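Sorting Shapes on a Board: Our Term Project Report
Written up by Joyce Kinyua
Group: Joyce Kinyua, Faraji Obura, Baiba Mägi
Course instructor: Shirley Carrier

How we got the idea

Our assignment was to pick an everyday object for young kids and find out how people really use it. Faraji wanted to do lunch boxes. Baiba wanted to do jump ropes (I would have gone along with that, to be fair). Then I went home in October and watched my little cousin spend an entire evening lining up wooden blocks on my aunt's cutting board, and I came back and talked both of them into blocks. Sorry, Faraji!

What we wanted to know was pretty simple. If you hand a kid a bunch of blocks that can be grouped by color or by shape, which one do they go for first? And does it matter how the blocks are laid out when they sit down?

The set

We borrowed a set called Nisto from Muthoni Mbwambo, who runs the Plandimden after-school program. The pieces are wood, painted in plain strong colors. We didn't use everything in the box. We wanted a group where color and shape pull in different directions, so we kept going back and forth until we had one we all liked. The two stars match except one is green and one is red, and it's the same deal with the two cylinders. The yellow ones are a heart and a hexagon, so those go together by color but not by shape. Same for the blue cube and the blue triangle.

That last part took us way longer than it should have. Baiba's first version had a purple oval in it that didn't pair up with anything, and every kid in our practice round picked it up and asked where its friend was. We took it out.

The layout

We called our standard layout the Nzioka layout after the street where we came up with it, and the name stuck. Everything goes around the outside of a maple board and the middle stays open, so there's a place to build or make a pile. No two neighbors along the far side or the near side are the same color. The stars go in the far corners and the cylinders go in the near corners, which means a kid has to reach across to put a pair together. All the pieces start standing up.

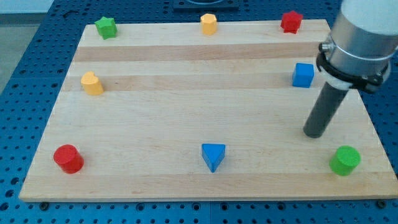

Photo: Baiba Mägi / Wotasico project folder

I'd like to say we got the spacing right on the first try. We did not. At first we had the heart and the hexagon so close that kids just grabbed them both in one hand, and then we couldn't tell if they were matching yellows or only grabbing what was handy. Spreading things out toward the edges helped a lot.

We also tried it straight on the tabletop with no board, and I liked that less. The board makes a kind of stage -- kids seemed to get right away that this was the area we were playing in.

What we did

We ran 40 turns in all. Each kid got 5 minutes, and one of us sat across from them while another took notes. We only said "put together the ones that go together" and then kept quiet, and keeping quiet is really hard for me. Faraji timed it. After each turn we put everything back in the Nzioka layout before the next kid came over.

What we saw

Color won at the start of most turns. The reds and greens usually got paired up by color first, so a star would end up with a cylinder. The stars were the big exception. A lot of kids went for both stars right off, even the ones who sorted everything else by color, and one girl told Baiba that "stars are always with stars."

The heart got carried around more than anything. It hardly ever got sorted, though!

What we'd change

We should have had at least 2 layouts and compared them, and we ran out of time. I'd also want to write down which hand kids used. Our notes came to 234 lines, and some of mine can't be read by anybody, me included, so next time we're using a check sheet.

Thanks to Muthoni for the blocks and the snacks.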